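Can a robot really "see" and "think"?

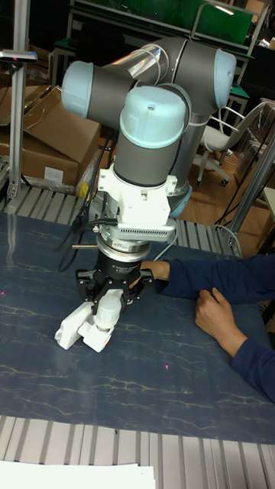
People who sell robots love the word "think". Be a bit suspicious when you hear it. A robot arm has motors, and the motors do what a computer program says. The program is a long list of instructions, and somebody had to write every bit that matters. Take a job you could do half asleep: holding a small white plastic thing on a table. You don't plan it. A robot with black gripper fingers, with a person's hand right next to them, needs software to work out where the fingers should be, how far to close them and when to stop.

So what is in that software? There are usually several programs running together.

One deals with seeing. A camera gives the computer a huge grid of coloured dots, and that's all. There is no "cup" in the grid. The program has to guess which dots belong together, and it can guess wrong. A shiny patch or a shadow may fool it. We tried a program called Kellow on 200 pictures of toys. It got most of them right, but it was quite sure that a rolled-up sock was a teapot. It did not say "I'm not certain". Programs often don't, unless someone has taught them to.

Another program does the planning. If the arm must go from one place to another, which way should it bend? There are lots of ways, and some of them end with an elbow bashing into the table. The planner, ours is called Lindsay, tries out paths inside the computer first. At the Stastberg workshop it once tried 2388 paths before it picked one. That sounds clever. You would have just moved your arm.

The last one is control. It checks the joints again and again, many times a second, and asks: are we where we should be? If not, it nudges the motors. It's a bit like steering a bike, with lots of tiny corrections.

Does any of this count as thinking? Some grown-ups say yes. I'm not convinced. Next time you watch a film of a robot doing something amazing, try asking these questions:

How many times did it go wrong before they filmed this?
Was a person helping?
Would it still work if you moved the table?

If the film doesn't tell you, you don't know, and it's fine to say so.

From the Stemanus pages for curious children, 12 December 2022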